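Talk notes, robotics club evening, 20 minutes including questions
3 comments | 14 shares

OPENING

Say hello. Wait for the chairs to stop scraping. Don't start with the joke about the projector, it died last year and so did the projector.

We are the Skikby robotics club. We meet in February when the heating is off and in June when it can't be turned off. Last year we built a robot that was meant to follow a line and developed opinions about the line. This year we wanted something harder, so we chose tidying up.

Ask for a show of hands: who has a drawer at home they would rather not open in front of guests? Put own hand up.

WHAT WE SIGNED UP FOR

The Arkeck challenge. Student teams, one task, one budget. The task is sorting small household things into boxes. The rules run to 20 pages and the word "small" is never defined, which led to a long evening.

Other teams went for building bricks and cutlery. Sensible people. We picked jewellery, on the grounds that it would look good on the poster. Pause here. Let them see what's coming.

Things jewellery does that bricks don't:

- it rolls
- it shines straight into the camera
- it tangles with itself while you are out making tea
- it lets light through, so the computer decides it is part of the bed

HOW THE TEACHING WORKS

Keep this bit short, the parents at the back want the video.

We don't write out every move. A person does the job by hand with a pair of grippers, the camera on the gripper records it, and the program learns from the recordings. One go from start to finish is an episode. Our target was 272 episodes. That number came from dividing the time we had by the length of an episode and then being cheerful about it.

The program is called Dubey. The name was meant to be temporary.

Do the wrist thing here -- hold both hands up, open and close them, explain that after an hour of this you start picking up your sandwiches the same way.

THE THREE RULES ON OUR WALL

Read these out slowly. They were all earned.

1. Move at half the speed you want to. Dubey copies everything, including panic.
2. If you drop it, carry on and pick it up again. A recording where nothing goes wrong teaches the robot that nothing goes wrong.
3. Do not talk to the bangle. There is no sound on the recordings but your teammates can hear you.

THE BANGLE PROBLEM

Slow down here, it's the part people ask about.

A ring is easy to describe and horrible to hold. Squeeze it from both outer sides and it can pop out like a pip. Put one finger through the middle and the other on the outside, and you have hold of the side of it, with a grip pad doing some of the work. It took us 3 sessions to agree on this. Every one of us has been picking up bangles correctly since the age of four.

Show the slide. Let them look at it before you say anything. Then point out the right-hand finger, the one with the blue pad, going through the hole.

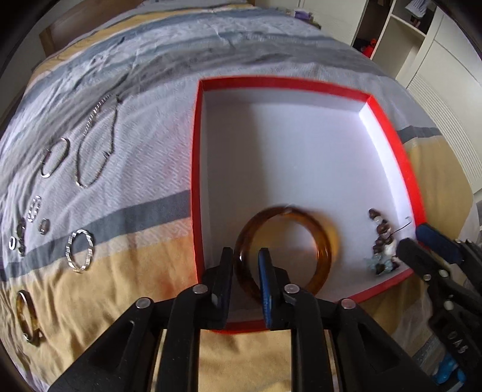
WHAT WENT WRONG

Plenty. Go quickly.

Fine chains. We now count a chain as a success if it ends up in the box in any shape whatsoever.

Stripes. Dubey spent a week reaching for bits of patterned cloth with great confidence. We could have used a plain sheet. The vote went the other way and the minutes are available.

Storage. We filled the club laptop twice. The Clesow drive we bought to fix this arrived with the wrong cable.

MONEY, BRIEFLY

Our grant was 2,000 pounds. Most of it went on motors and the rest went on replacing motors. If anyone asks what the jewellery cost, it came from the bottom of people's drawers, see opening question.

LAST BIT

Play the video. If it doesn't play, describe it with arms.

Thank the school for the room. Remind everyone that new members are welcome from Year 9 up and that no experience is needed, as should be clear by now. Questions until the bell at half past seven, then chairs back on the stacks, please -- the robot doesn't do chairs.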